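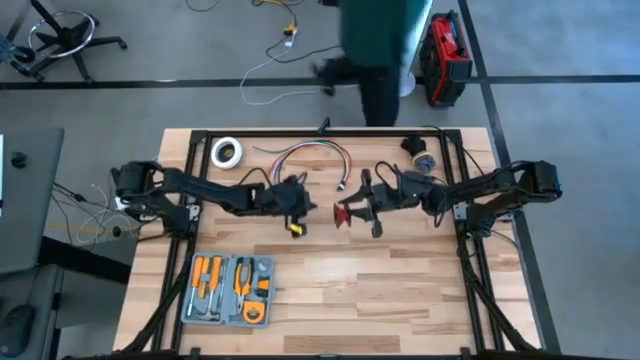 Two-arm bench kit from Fuvero: my notes after two months (thread)

1/ I promised to write about this kit when I had enough hours with it. Now I have more than 300, so I will try to be fair. I paid for it with my own money and Fuvero did not ask me for a review.

2/ For those who did not follow from the start: the kit is two black arms, one black rail frame, the grippers, the cables and the software. You bring your own bench and your own computer. My bench is butcher block, and I would not put this frame on anything thinner.

3/ The frame first, because it decided the sale for me. The arms do not screw to the table. They sit on rails, left pair and right pair, and one long rail joins them at the back. If you want to move the bench to another wall, you do not lose your positions. I moved mine once and had to teach again only two points.

4/ Assembly took me one long Saturday. The manual is good until the page about the diagonal supports, where the drawing shows the mirror side. I put both of them on wrong and had to take them off. Please, Fuvero, correct this drawing.

5/ What I use it for: small handover jobs. The left arm takes a part, the right arm takes another part, they meet in the middle. Now I am working with a small red spool. It has flared ends, and this shape is harder than it looks for pointed fingers.

6/ If you take it by the flared end, it wants to turn. If you take it by the narrow middle, it stays straight, but the fingers must come in quite exactly. I needed a full evening to find an approach angle that I like.

7/ About the fingers. You can order short ones or pointed ones. I have short on the left and pointed on the right, and I recommend to mix them like this. Two pairs of the same type looks nicer, but you will miss the other type in the first week.

8/ Repeatability: I ran the same pick 600 times over several days, with the part always in a printed holder. It missed 50 times. Most of the misses came in the first morning, before I tightened one bracket near the base. After this it was calm. I do not know if a factory would accept this number. For my bench it is enough.

9/ So please check the brackets. The manual says to check them every month. I check them every Monday now, it takes the time of one coffee.

10/ Cables. This is my biggest complaint. The cable makes a loop over the wrist on each arm, and the loop is free. If you teach a low pose close to the frame, it can touch things. I wrote to support and they sent me a pack of clips, which helped with the back part but not with the wrist.

11/ The thin cable at the right base is also too long for my bench, it goes out over the side. They sell a shorter one. It should be in the box as a choice, in my opinion.

12/ Noise: low. I can have a phone call in the same room. The fan of my computer is louder than the arms when they move slowly. At full speed you hear the shoulders, a bit like an old printer.

13/ Software: I have mixed feelings. Teaching by hand is very pleasant, you hold the arm, you move it, you save the point. But the list of points has no folders! After a few weeks I had a long list with names like "pick_new_new". They say folders will come in December.

14/ Mirror mode is the best function. You teach one arm and the other one learns the same motion from the other side. It saved me many hours. Be careful if your two grippers are different, as mine are, because the end point must be corrected by hand.

15/ The status light on the wrist is tiny. Green is ready. I would like it bigger, and on both sides of the housing. When you stand on the wrong side you must lean over to look for it.

16/ Support: they answer in one or two days, in writing only. The answers are from somebody who knows the product. One time they asked for my log file and found a wrong setting which I had made myself. They were polite about it.

17/ Compared with the Ernex desk set, which I had on loan last winter: Ernex is lighter and faster to start. The Fuvero frame is much more stiff, and for two arms that must meet in one point this matters more to me. If you need only one arm, look at Ernex first.

18/ Keep hand tools near. I use pliers and a screwdriver almost every day with this kit, mostly for small changes at the brackets and in the wiring. A small open tool case fits well at the near corner of the bench, if you tell the software about a keep-out zone there.

19/ Would I buy again? Yes, with the short cable and both types of fingers from the first day. I would not buy the extra warranty, the text of it excludes the fingers and the cables, so what remains is not so much.

20/ Next I will try to wind thin wire on the spool while one arm holds it. I expect problems. If somebody has done it with two arms, please write to me what tension you used.

Comments

benchrat_88: Thank you for the tip about the supports. I have exactly this page open now and I was about to do it wrong.

Skaltitz Workshop: We run the same frame with pointed fingers on both sides. Agree on the flared parts. A bit of rubber sleeve on the tips helped us.

moth.and.motor: Does mirror mode also copy the speed, or only the points?
> Reply from author: Points and speed. Not the gripper force, this you set for each side.

lowtorque: 50 misses sounds like a lot to me, even with the bracket story. Did you run it again after tightening?
> Reply from author: Only a short run, and with no miss. I will do the long one again when I have free days.

quietlathe: Folders in December, they told me the same thing about last December.

Recent threads

Ernex desk set, what I liked and what I sent back
Printing part holders that do not move
Holroyd gripper pads: first look
How I label cables now
Choosing a bench top for heavy frames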